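Subject: Re: Students stuck at Niltdale
Date: May 2000
From: Noémie Pichon

Hello all,

Corentin Vasseur wrote:

> Does anyone know what is happening with the exchange students in
> Anadura? The radio here said the border was shut again and the
> buses had turned round. My niece's friend is one of them and her
> parents have heard nothing since the end of April. Is there a list
> of names anywhere?

Corentin, I rang the college at Niltdale this morning and got through on the third go, so I can tell you a bit. There are 54 students still there, all in the one hostel, and they are safe and being fed (rice, mostly, by the sound of it!). The phone in the hall only takes incoming calls and it goes dead after dark, so tell the parents to try before tea time our time and to keep trying. 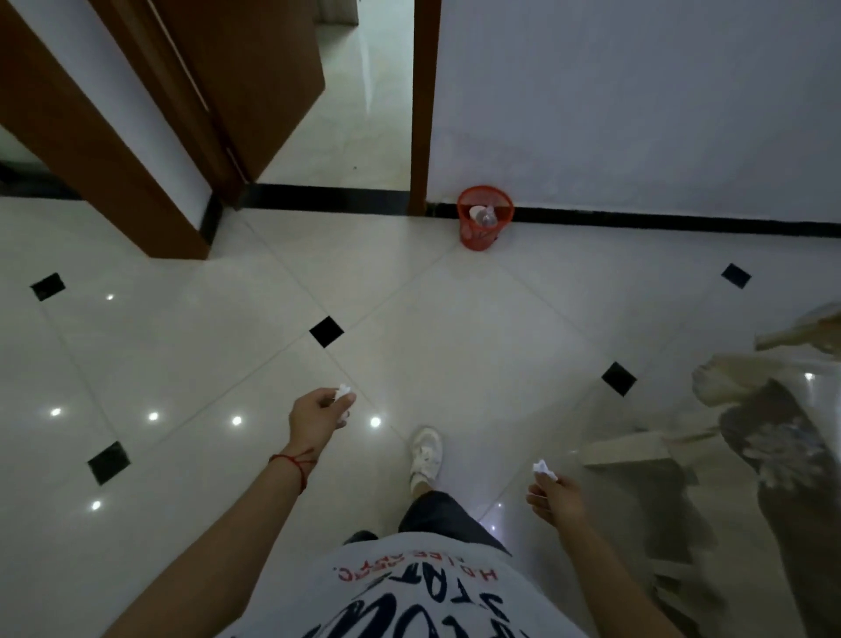
The border is the real trouble. The crossing at Nakard opened for 2 days last week and then the soldiers closed it with no warning. Two of the buses had got as far as the petrol station and had to go all the way back. The woman I spoke to thinks it will open again but wouldn't say when, and I didn't like to push her, she sounded worn out.

As for a list, yes, there is one, but the college won't read it down the phone. They will say yes or no to a name if a parent rings and gives the date of birth. Slow, I know.

Money next. The fare out has gone up to 2,000 a head, and the drivers want it before anyone gets on. I think that's daylight robbery, but I'm not the one sitting on a suitcase in a hostel. If the embassy offers to lend it, read the form first, as last time people were still paying it back a year later. 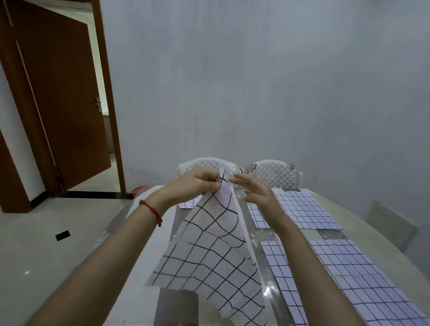 Vol. 3, No. 2

That's the number of the Jacquet newsletter with the piece on the last lot who came home, by the way, and it has the consulate's night number on the back page. I can post a photocopy to anyone who hasn't kept theirs, just send me your address (off list please, we had complaints).

Has anybody heard from the group further south? I've only got rumours and I'd rather not pass those on.

Must dash, more when I have it.

Noémie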